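Three weeks with the Plodus two-arm kit

So I finally did it. After going back and forth since October, and after watching every clip I could find of other people's kits folding towels, I signed up for the Plodus rental plan. Two arms, two grippers, a head camera, the teaching software, and a support line staffed by people who will pick up the phone. I've now had it for long enough to have opinions, and a bunch of you have been asking, so let's get into it.

First, the ordering part. I went through Maruvetti, the reseller, because Plodus doesn't rent straight to small shops like mine. The form wanted to know my "deployment vertical" and I typed "toys and teaching stuff" and nobody complained. Shabnam Marwat called me the next morning to go over what I wanted to do with it and talked me out of the bigger package, which I thought was pretty decent of her. The minimum term is 3 months. You pay for shipping both ways, so read that line twice before you sign!

Setup took me a full afternoon and part of the evening. The printed guide is 88 pages and I'd say you need the first quarter of it. The cabling section is good, the section on leveling is good, and the section on network settings seems to have been written for a different version of the software (there's a menu called Bridge in the guide that I never did find). I ended up calling support on that one. They had me running in ten minutes, but come on, fix the page.

Then there's calibration. You do it from a screen called Home & Reach, and it walks each arm through a set of poses while you stand back and try not to hover. I liked this part way more than I expected to. The arms are quieter than my dishwasher. You run it again any time you move the base, and I moved the base a lot in the first week because I kept changing my mind about where the table should go.

The teaching software is called Drundico and it's the reason I picked this kit over the Hashmi one, which costs less per month. With Drundico you guide the arms through a job, save it as a take, and do it again. And again. And then again with the pieces moved over a little. When you've got enough takes you hit Train and go make dinner. The suggested number for a simple pick and place is 80, and I can tell you that stopping early is a false economy. I tried it with half that and got an arm that was very confident and very wrong.

My test job has been sorting and handling preschool puzzles, the kind with numbers and little pictures to match. It's close to what I'd really want help with, which is checking returned sets before they go back on the shelf. Pieces that thin are hard for any gripper. You want the fingers to come in low and flat, and you want them to stop before they shove the whole board across the table, and those two wishes fight each other. Turning the grip force way down and slowing the approach helped a ton. So did putting the board in closer to the middle, where both arms can reach it without stretching.

The two-arm thing is where the price starts to make sense to me. One arm can steady while the other one works, and in Drundico you can tag an arm as "hold" for part of a take so it doesn't drift. I missed that setting completely until take 123 or so it felt like - okay, it really was take 123, I have the list open right now. It's buried under the gear icon. Go turn it on.

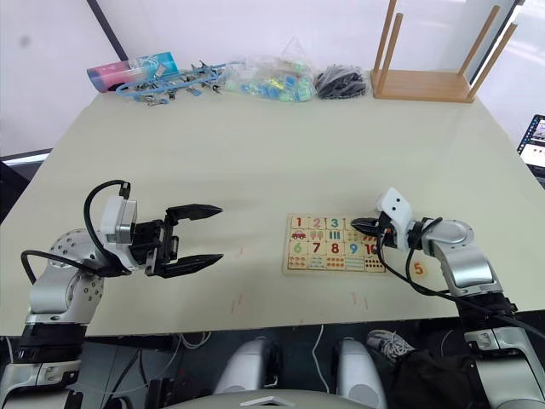
Shagufta Dogar wrote in after my last post to say that she had the same kit for a season and the hold tag gave her trouble whenever she switched it partway through a take. Her fix was to split the job in two and chain the halves together. "It's more clicking, but my bad takes pretty much went away," she wrote, and she also thinks the finger pads wear faster than Plodus lets on, so order a spare set with the kit if you're far from a depot.

I've tried the chaining and I'm a fan. It does make the job list messy, and there are no folders in Drundico, so name your takes something sensible from day one. Mine are called things like "puzzle new" and "puzzle new new" and I'm paying for it now.

What I'd change: the guide, obviously. The stop button is great but its cord is too short for how my room is laid out. And the billing page still shows me a monthly total without tax, which Maruvetti says is getting sorted.

Would I keep it past the first term? Leaning yes. I want to try the softer finger pads next, and a job with small boxes, and I'll post the settings once I have some I trust. If you're using the Hashmi kit for anything like this, leave me a comment, I'd love to know how it handles thin pieces.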